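【餐桌布置】叉子放盘子左边还是先搁托盘里?条纹餐垫配米色托盘会不会太闷

家居版 > 餐桌与餐具
浏览 1867 回复 17

楼主 苦瓜不放糖
发表于 21:14

先说情况。我家餐桌用了好多年,桌面早就花了,换桌子舍不得,所以这两年一直在餐垫和托盘上折腾。最近定下来的搭配是这样:灰白条纹的餐垫打底,上面放白盘子,靠人这边再放一个米色的托盘,圆角的,右下角有只线条小兔子。叉子是棕色柄的那种。

我自己越看越顺眼,我妈过来看了一眼说"像食堂"。行吧。

想问大家三件事。一是叉子到底该摆哪里,我一直习惯先放托盘里,吃的时候再拿,我妈说不成样子,叉子就应该在盘子左边。二是灰白条纹加米色会不会太闷,要不要加点颜色。三是棕色柄的餐具你们平时怎么保养,我上一套用了一年多柄就发白了,摸着还毛毛的。 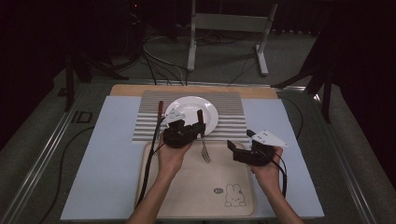 条纹餐垫、白盘子,小兔子在托盘右下角

两边露出来的浅蓝色是垫在下面的板子,别问我为什么是浅蓝,当时买的时候就剩这个色了。

2楼 阿蛮今天洗碗了吗
发表于 21:20

沙发!小兔子好可爱啊啊啊,耳朵长长的,求问托盘哪里买的!

回到正题,我觉得一点都不闷,白盘子本身就很亮了。真要加颜色的话加一块餐巾就够,姜黄的或者砖红的,叠一叠放旁边,不喜欢随时能撤。千万别换盘子,白盘子是万能的,我换过一套墨绿的,盛什么菜都像没熟。

3楼 三勺半
发表于 21:26

叉左刀右,没什么好争的。你妈说得对。

4楼 楼主 苦瓜不放糖
回复 3楼 21:29

我家吃饭又没有刀……而且我右手用叉子,放左边还得伸过去拿,或者换手。这不是给自己找事吗。

回2楼,托盘是在小区旁边的杂货铺买的,买的时候就剩两个,另一个边上有个缺口我没要。那个小标上的字太小,我也没研究过是什么牌子,真的帮不上你。

5楼 三勺半
回复 4楼 21:33

没有刀也可以放左边,摆台是摆给眼睛看的。拿起来以后你爱用哪只手用哪只手。我家小孩从小就这么摆,现在不用我说,他自己铺垫子自己放叉子,饭前五分钟搞定。先放托盘再挪上去,等于同一件事做两遍。

6楼 老周不是老粥
发表于 21:41

不同意楼上。托盘存在的意义就是一趟端过来,叉子勺子全在里面,到桌边再分。我家从厨房到餐厅要过一道门槛,拿着盘子又捏着叉子,走一趟掉一次,木地板上砸出好几个小坑,现在还在。

所以我站楼主,先搁托盘。开饭前分到位就行了,两个人都没错,吵的根本是两个时间点的事情。

7楼 芝麻糊糊糊
发表于 21:48

我来说颜色。

灰白条纹这个垫子横着铺还是竖着铺差别很大!横条显得桌面宽,竖条显得长。楼主现在是横的,盘子又是圆的,挺稳当。我觉得真正让人觉得闷的是浅蓝和米色凑在一块儿,一个偏冷一个偏暖,又都很浅,眼睛找不到落脚的地方。要么让餐垫再大一圈把蓝的都盖住,要么干脆多露一点,露得像故意的。

还有对面那条浅木色的边,我超喜欢,跟棕色柄是能呼应上的。可以再来一个木的筷架或者小杯垫,桌上有两三处木色就会好看很多。

8楼 楼主 苦瓜不放糖
回复 7楼 21:52

天哪,你说的"露得像故意的"我笑了半天。我就是属于不故意的那种。

木杯垫我有!收在抽屉里一直没用,明天翻出来试试。

9楼 灶台边的猫薄荷
发表于 22:03

没人回第三个问题,那我来。棕色柄先分清楚是实木的还是仿木的塑料柄。仿木的不用管,洗干净擦干就完事。实木的发白发毛,基本就是泡水泡的,或者进过洗碗机。

我自己那套是 Gremesier 的木柄,买的时候586块一套,心疼得不行,所以保养上特别上心。我的做法写一下,不一定最好,但我用下来柄一直是好的:

一、用完马上冲,别扔水槽里泡着。我家那位就爱泡,说了无数遍,最后我在水槽边贴了张纸条。

二、冲完用干布擦,重点擦柄和铆钉交界那一圈,水最喜欢藏在那里。擦完叉齿朝下立在筒里或者平放都行,别把湿的柄朝下插筒底,筒底总有一点积水,插一晚上柄头就胀了。

三、已经起毛的,拿400目的砂纸顺着木纹轻轻磨,磨到手摸上去不扎就停。千万别横着磨,会留印子,上完油特别明显。

四、磨完用微微潮的布把木粉擦掉,放着等干透,至少隔一夜。

五、上食品级的木油,薄薄一层,等二十分钟把多的擦掉,第二天再来一遍。核桃油也可以,我嫌有味道。

这几步做完颜色会深一个度,比新的还耐看。

10楼 三勺半
发表于 22:09

400目偏粗了吧?我一般用细得多的收尾。

11楼 灶台边的猫薄荷
回复 10楼 22:15

看毛成什么样。轻的可以直接上细的,重的用细砂纸磨到明年也磨不平。我试过一步到位用4000目的,柄是亮了,可是油怎么都吃不进去,擦了两遍还是浮在表面,用起来滑溜溜的,捏不住。后来又退回去重磨。所以我现在就磨到400目,手感有点涩,反而好拿。

12楼 老周不是老粥
发表于 22:18

磨叉子柄我是没这耐心。我直接买不锈钢一体的,丢洗碗机,省心。丑是丑了点。

13楼 阿蛮今天洗碗了吗
回复 12楼 22:24

一体的冬天拿着冰手!而且喝汤的勺子烫手!木柄的好处用过就回不去了。

我之前那套是 Lavport 的,柄偏细,好看是好看,小孩拿着老转圈,面条卷着卷着叉子自己翻过来了。楼主的看着是深棕色的柄,中间有铆钉吗?有铆钉的会结实一点吧,我那套是胶粘的,掉过一把。

14楼 楼主 苦瓜不放糖
发表于 22:37

有铆钉的!银色圆的,在柄上靠上的位置。放张近一点的,叉齿挺亮吧,我就是喜欢它亮。托盘左边那个淡淡的凸起来的小标也能看到一点点,上面写什么我还是看不清。

所以按猫薄荷说的,我要擦的就是铆钉那一圈对吧?以前我真的从来没擦过那里,都是往沥水架一丢就走,难怪上一套坏得那么快。

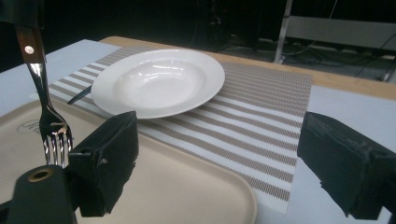
15楼 芝麻糊糊糊
发表于 22:44

近看这个餐垫的纹理好舒服,一棱一棱的。是编织的吧?楼主这种垫子怎么洗?我有一张差不多的,Zaseck 的,缝里总卡米粒,抖都抖不掉,最后拿牙刷一条一条刷。洗完还不能拧,一拧就卷边,卷了以后盘子放上去会翘,喝汤的时候提心吊胆的。

盘子的宽边我也喜欢,端的时候大拇指有地方搁,不会戳进汤里。

16楼 楼主 苦瓜不放糖
回复 15楼 22:58

我是立起来在阳台栏杆上磕,磕完用吸尘器的小刷头吸一遍,脏得厉害了才下水。下水就是摊在浴室地上拿软毛刷顺着条纹刷,冲干净了平铺在晾衣架上面晾。我也卷过边,后来用两本厚字典压了一晚上压回来了,你可以试试,底下记得垫条毛巾。

浅色的条纹怕酱油。滴上去五分钟之内擦没事,过了一顿饭就得用小苏打敷。咖喱我劝大家放弃,我上一张垫子就是咖喱送走的。

宽边盘子唯一的毛病是占地方,水槽里放两个就满了,沥水架还卡不进去,我现在都是手拿着擦干直接进柜子。

17楼 三勺半
发表于 23:06

刚才话说硬了,补一句。楼主要是自己一个人吃早饭,搁托盘里完全没问题,我早上也是端着就吃了。来客人的时候还是摆一下好,客人坐下来第一眼看的就是这个。餐垫下沿离桌边留一指宽,叉子尾巴跟盘子下沿对齐,别的不用讲究。

托盘可以撤走,也可以留着当上菜的中转,留着的话就别再往上放叉子了,桌面容易乱。

另外说食堂的,你让阿姨来看看我们单位食堂,她就知道你家这个有多好看了。

18楼 楼主 苦瓜不放糖
发表于 23:15

哈哈哈哈我转给我妈了,她回了一个白眼的表情。

那我先这么定:平时叉子还是放托盘,来人了就放盘子左边。浅蓝那两块我先找张大一点的垫子盖盖看。看中了 Fothergill 的一款亚麻桌旗,燕麦色的,想铺在餐垫底下,又怕跟米色托盘撞色。有人用过吗?缩水厉不厉害?

木杯垫刚才已经翻出来了,四个里面有一个裂了,剩下三个明早摆上去看看。砂纸也下单了,400目的,家里那几把发白的老叉子先拿来练手,磨坏了不心疼。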